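May 8, 2021

Descaler comparison, Brollunano citric powder vs. Skernard liquid

Picking this up again after the argument over whether the Skernard stuff is worth the money. The label says it removes scale "in a single pass." I have read that on a lot of labels.

Water is straight from the Curkbridge tap, same as everything else we run. I was going to use the hardness number the utility posts, but it is an average for the whole district and I don't trust it for this building. Strips said hard. Strips always say hard.

Setup

Scaled coupons are from the old kettle element plates, boiled up over the winter. They are not identical. Anyone reading this later should keep that in mind before quoting me. I sorted them by eye into heavy and light crust and used only the heavy ones, 5 for each product. Each got 700 ml of solution at the strength on the label, at room temperature, for 12 minutes. Rinse, dry on the rack overnight, weigh.

The balance drifted again. I zeroed it before every weighing and it still wandered in the last digit, so the last digit is not in the table.

What I got

Both products took off most of the crust. The Skernard coupons lost slightly more weight on average, but the spread inside each group is bigger than the gap between the groups. I would not call that a difference. One Brollunano coupon came out with nearly all its scale still on, and I suspect it had an oily film from handling. Left it in the numbers anyway. Taking it out makes the two look even closer, for what that's worth.

Neither did it in a single pass, if that means bare metal. Every coupon had a gray haze left around the rivet holes.

The Bouzid report claims a big advantage for the liquid. I went through it twice and can't find how long they soaked anything, or what water they used. They also seem to have weighed some of their pieces wet. Not much use to us until somebody gets the raw sheets.

Milk pitchers and other small steel are a separate question. Milk residue is mostly protein and fat with some mineral mixed in, and I see no reason an acid soak alone should shift it.

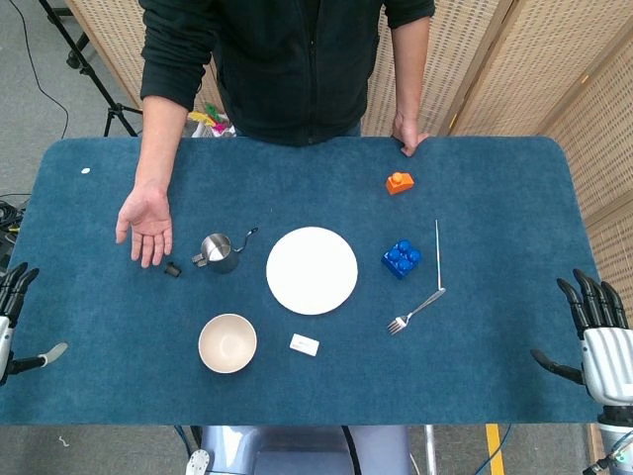 Next time

– Gloves for all coupon handling, both groups.
– Add a plain vinegar group. If vinegar does as well, this whole comparison is a bit silly.
– Second soak on the same coupons, fresh solution, to see if the haze goes.
– Ask for the balance to be serviced. I asked in August and got a new power cord.
– Keep 2 untreated coupons back as blanks. I forgot, so I can't say how much the rinse takes off by itself – could be a fair amount.

Not changing what we buy on the strength of this.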